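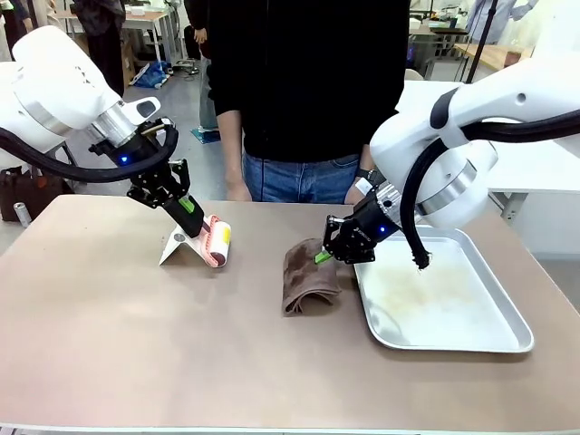 Table resetter wanted (part-time, tidy, hard to bore)

Salthorpe is looking for someone to put small things back where they were. Then to do it again. The post is at our Wesetti workroom, starting in May, and we'd like to hear from people who wipe down a counter in somebody else's house without noticing.

The job is simple to explain and a little hard to explain at parties. You'll look after one large table and what lives on it: a towel, a lint roller, a metal tray, and a rotating cast of crumbs and scraps. Between rounds of tidying you'll fold the towel, wipe out the tray, change the tape on the roller when it has given its all, and scatter a fresh mess for the next round. Yes, we will pay you to drop litter. We will also have views on where you drop it.

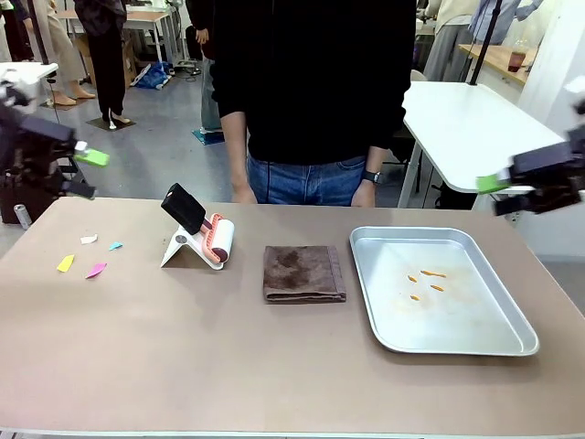
The table at Wesetti: paper scraps to the left, towel in the middle, tray to the right.

You will need:

- steady hands and a decent eye for where a thing was a minute ago
- scissors skills at the level of a careful second grader
- patience with towels – they don't stay folded, and taking it personally won't help
- to be fine on your feet for most of a shift

Experience in housekeeping, stage props or catering is welcome. So is raising children, which covers all three.

Shifts are four hours, mornings or afternoons, and there are 2 openings. Pay is $17 an hour. Parking is free behind the Goodwin building if you get there before the dentist's patients do. There's a kettle, and a fridge whose middle shelf is spoken for.

To apply, send a few lines about yourself to Ebony Tautahi at the Wesetti front desk and quote ref. 436. No resume needed. Do tell us how you fold a towel, halves or thirds. There is a right answer but we're willing to train.

Posted 17 March 2022

649 views | 2 comments | Share this listing

Recent listings
Stockroom assistant, Grurnik
Weekend receptionist, Goodwin
Laundry sorter (evenings), Salthorpe

Contact | © 2022 Salthorpe | Back to top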